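Skellby Kitchen Pack, version 3: review
Apr 30, 2025

Skellby is a simulation package for tabletop manipulation, sold by Condunton as an add-on to its physics engine. The Kitchen Pack supplies counters, furnished rooms and household objects for testing grasp policies before they go near hardware. I ran it for three weeks on one workstation, using the bundled seven-joint arm and the stock two-finger gripper.

Installation is a single archive and a license file. The pack lists 204 object models, each with a collision mesh, a mass and a friction value. The values can be edited in a text file, but changes are read only at startup. Reloading took 3 minutes on my machine, a nuisance when tuning friction.

My test was a top-down pick, with the gripper lined up over the target and lowered along the vertical axis. I ran 607 trials with randomized layouts. Flat-lidded boxes were the most dependable targets. Long items with thin handles were the worst, mainly from fingertips touching the counter before the grasp closed.

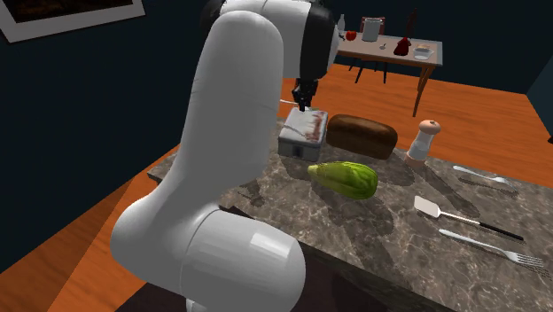
Contact behavior is better than in version 2. Held objects no longer creep out of the fingers during slow lifts, and the solver stays stable at the default time step. Raising the step to save time brings the old jitter back. The manual does not mention this.

Rendering is good enough for training a vision model. Shadows are soft and the stone textures hold up at close range. Metal looks too clean under the default lights, and I lowered the reflectance on most of it. The background rooms can be swapped independently of the counter, and the swap does not reset the physics state.

Zuccaro, the scene editor, is the weak part. It has no undo, and snapping fails on rotated items. I went back to writing layouts by hand. Fokby, the export tool, worked without errors, though it writes joint angles in degrees while everything else uses radians.

Recommended for grasp testing. Labs that need liquids or soft objects should wait, as neither is supported.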